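Home | Products | Room Sets | Support | FAQ | Contact

We use cookies to keep you signed in and to see which pages get read. Accept | Manage settings

Goltent Fullutik – frequently asked questions

Fullutik is our simulation package for two-armed robots working in rooms with furniture. The questions on this page are the ones we are asked most by people deciding whether to buy it, and by people in their first week with it.

What do I get when I buy Fullutik?

The simulator itself, the robot models, the base library of rooms and a year of updates. The base library has 197 rooms, mostly living rooms, bedrooms and hallways. Kitchens are in a separate set called Esquivel, which you can add at any time.

Do I need to own a robot to use it?

No. Plenty of customers use the package for months before any hardware arrives, and a few never buy any. If you do have a robot, check the list of supported models on the Support page before you order.

Which computers will it run on?

A desktop machine with a separate graphics card. It will start on most laptops, but the picture becomes slow once both arms are moving and there are several loose objects about. We do not support tablets. The installer needs a good deal of free disk space, so clear some first if your drive is nearly full.

How is it priced?

A single seat costs £800 for the year. Teaching departments get a lower price for a block of seats – write to us from your work address and say how many you need. The Esquivel kitchens are charged separately, and you pay for them once.

Is there a trial?

Yes, 35 days, with nothing switched off except exporting. You do not need to give card details. When the trial ends your saved sessions stay on your machine, and they will open again if you buy a seat later.

How do I control the arms?

There are three ways: a pair of hand controllers, a script, or a recorded session played back. Most people start with the hand controllers. Each arm is driven on its own, and you can lock one in place while you practise with the other. The keyboard can be used to move the base and to reset the room, but it is a poor way to drive an arm and we do not recommend it.

Can I bring in my own furniture and objects?

Yes, if the model files are clean. Import checks the size of each object and warns you if it looks wrong, for example a mug the size of a bath. Drawers and doors need their joints set by hand in the room editor. This is fiddly the first time. There is a worked guide to it under Support.

Can I change the walls and floors?

Yes. Every room has a set of surface finishes, and you can swap them from the Finish menu or have them picked at random at the start of each session. Random finishes are worth turning on if you are training a model, as it will otherwise get used to one room very quickly. Wall pictures can be swapped or removed in the same menu.

What does the view look like while I am working?

The default view is from the robot's own position, looking forward over the torso, so you see both arms and whatever they are facing. In the living room session below, the grippers are open and a sideboard stands against a red wall, with a couple of small things on top. You can change the angle at any point, or keep a second view open in its own window.

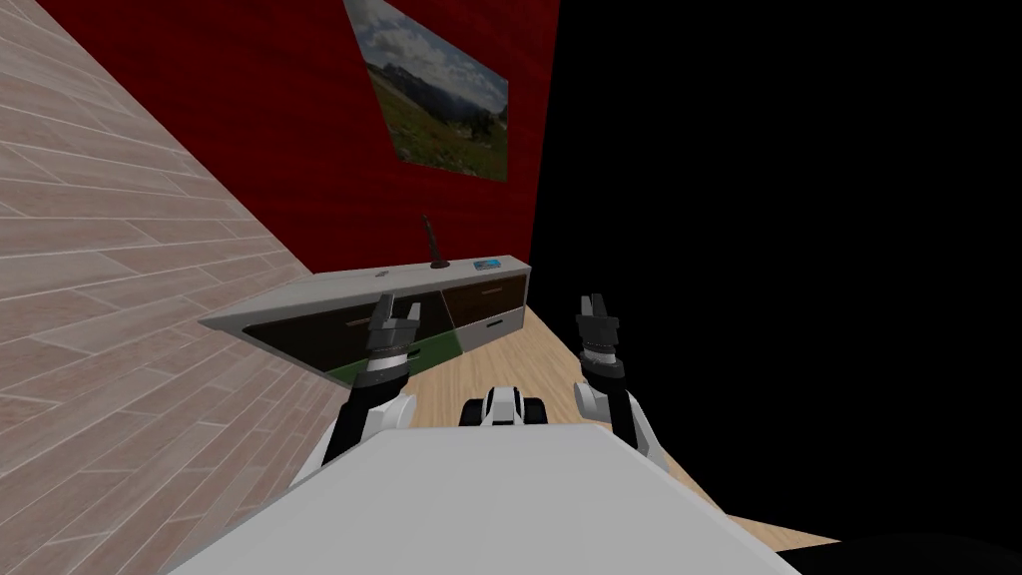
Why is part of my view black?

The simulator draws the room and nothing outside it. Where a room has an open side, anything past it is shown as plain black. It does not affect the physics. If you would like a backdrop, choose one from View, then Surroundings. Expect a small drop in speed.

Can I export what I record?

Yes, on any paid seat. Sessions are saved with joint positions, gripper state and the camera views you had switched on. Long sessions make large files – switch off views you do not need before you start recording.

How well do things carry over to a real robot?

It depends on the task. Reaching and opening doors tend to carry over fairly well. Picking up thin or very light items is harder, and you should plan for time on the real machine.

What is Terkmont?

Terkmont is our hosted service, for running many sessions at once without tying up your own computer. It is billed by the hour and uses the same login. You do not need it for ordinary work on one seat.

How do I get help?

Use the form on the Contact page and attach your log file. We answer on working days between 9am and 5pm. The support desk is closed on Thursday afternoons for updates, so anything sent then will be read the next morning.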